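**드라르키스 호 수색**(Drarkis 湖 搜索)은 스테사우 지역의 산정호수 드라르키스 호에서 실종된 낚시꾼을 찾기 위해 벌인 수중 수색 작업이다. 1차 수색은 4월에 시작. 날씨 때문에 두 번 끊겼고 3차에서 종료.

## 개요

호수 면적은 작은 편. 대신 깊다. 최대 수심 82미터, 북쪽 사면은 거의 절벽. 바닥에는 벌목 시절 가라앉은 통나무가 많아서 음파 영상 판독이 까다롭다. 수온이 낮아 시신이 떠오르지 않는 경우가 많은 것으로 알려져 있다.

실종자는 스벤드 블뢴달(Svend Blöndal). 새벽 5시쯤 혼자 배를 냈고, 오후에 빈 배만 동쪽 갈대밭에서 발견됨. 구명조끼는 배 안에 있었다.

## 수색 경과

### 1차

지역 구조대와 잠수사 투입. 잠수 한계가 있어 얕은 동쪽 만 위주로 진행했다. 수색견도 배에 태워 돌렸으나 반응 지점이 서로 멀리 떨어져 있어 범위를 좁히지 못함. 눈 녹은 물이 들어오면서 시야가 나빠져 중단.

### 2차

측면주사음파탐지기(사이드스캔 소나) 도입. 장비는 민간업체 할그림손(Hallgrímsson)이 빌려줬고 예인은 구조대 배로 했다. 예인 간격 60미터. 간격이 너무 넓었다는 지적이 나중에 나왔다. 의심 물체 여럿이 잡혔지만 확인해 보니 전부 통나무나 폐어구였다. 강풍으로 다시 중단.

### 3차

은퇴한 측량기사 하프소르 베크(Hafþór Bech)가 자기 배와 소나를 가지고 합류. 베크는 기존 항적을 버리고 빈 배 발견 지점에서 바람 방향을 거꾸로 계산해 수색 구역을 새로 짰다. 저녁에는 영상을 다시 돌려보고 다음날 아침 의심 지점만 재촬영하는 방식. 북쪽 사면 아래 턱진 곳에서 사람 형태의 음영이 잡혔고, 원격조종 잠수정 사켈(Sakell)을 내려 확인했다. 인양은 같은 날 오후에 끝남.

## 비용과 논란

총비용은 3,541만 원으로 집계. 대부분 2차 때의 장비 임차료와 연료비다. 베크는 연료비만 받았다. 주민 모금으로 4,000만 원이 모였고 남은 돈은 호수 선착장의 구명장비 교체에 쓰였다.

2차 수색의 예인 간격을 두고는 말이 갈린다. 구조대 쪽은 날씨가 나빠질 거라는 예보 때문에 넓게 훑는 수밖에 없었다는 입장. 유족은 처음부터 북쪽을 봤어야 한다고 주장했다. 보고서에는 양쪽 의견이 다 실렸으나 결론은 안내려졌다.

## 이후

선착장에 출항 기록부가 생겼다. 혼자 나가는 배는 귀항 예정 시각을 적어야 함. 3차 때 만든 수심도는 스테사우 구조대가 보관하며 훈련용으로도 쓴다. 기존 지도에는 북쪽 사면의 턱이 아예 표시돼 있지 않았다고 한다. 통나무 위치를 따로 표시한 도면도 있는데 이쪽은 아직 미완성이다.

## 같이 보기

* 측면주사음파탐지기
* 수중 수색 구조
* 원격조종 잠수정

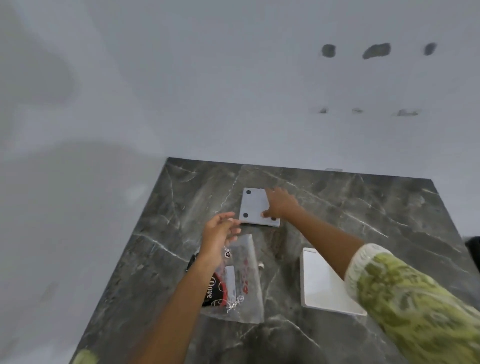 **3차 수색 구역은 무엇을 기준으로 정했나?**

빈 배가 발견된 동쪽 갈대밭에서 출발해 바람 방향을 거꾸로 계산한 경로를 기준으로 정했다. 그 경로가 북쪽 사면 아래를 지나간다.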